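Mindel Project Report
Section 4: Operating Rules and Compliance
April 10, 2024

4.1 Scope

Mindel is a two-arm tabletop manipulation project. The rules in this section apply to every teleoperated session and to every replayed trajectory. They were drafted after the first collection period in March, when the group had no written procedure and relied on whatever the previous operator had done. Of the 1552 episodes recorded in that period, 1164 met the labeling requirements later adopted. The rest were kept in a separate folder and were not used for training.

4.2 Workspace rules

Only objects on the approved list may be placed on the table. The list covers dishes, soft toys and small decorative items. Anything with a sharp edge, a battery or liquid inside is excluded. Objects are logged in Tiler before the arms are enabled, and the log entry is closed only after the arms are parked.

Both grippers start from the home pose. One arm moves at a time unless the task sheet states that the task is bimanual. The idle arm stays powered and holds position - it is not to be pushed aside by hand.
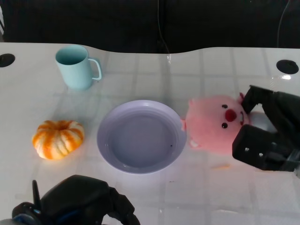 Soft objects get a lower closing force than rigid ones. The limit is set in the task sheet and cannot be raised from the operator station. If an object slips twice in one episode, the episode is ended and marked as failed. Operators may not correct a grasp by reaching into the workspace, even when the arms are stationary. The stop button must be pressed first and the status light checked.

4.3 Labeling

Each episode receives one of three labels: complete, partial or failed. The label is assigned by a person other than the operator. Under the Bakilana naming scheme, the object name comes first, then the action, then the target. Free-text notes are allowed but are not parsed.

A check of 1225 labels found that most disagreements involved "partial". The definition was rewritten: the object must have left the table surface and must not have reached the target. Earlier labels were reviewed under the new wording, and 622 of them have been confirmed so far.

4.4 Open items

The parking rule conflicts with the reset script supplied with Flesurora, which moves both arms at once. The script has been disabled until it can be edited. Resets are done one arm at a time, right arm first.

The approved list has no maximum object weight. A limit will be added in the next revision - the value depends on the payload tests in Section 5.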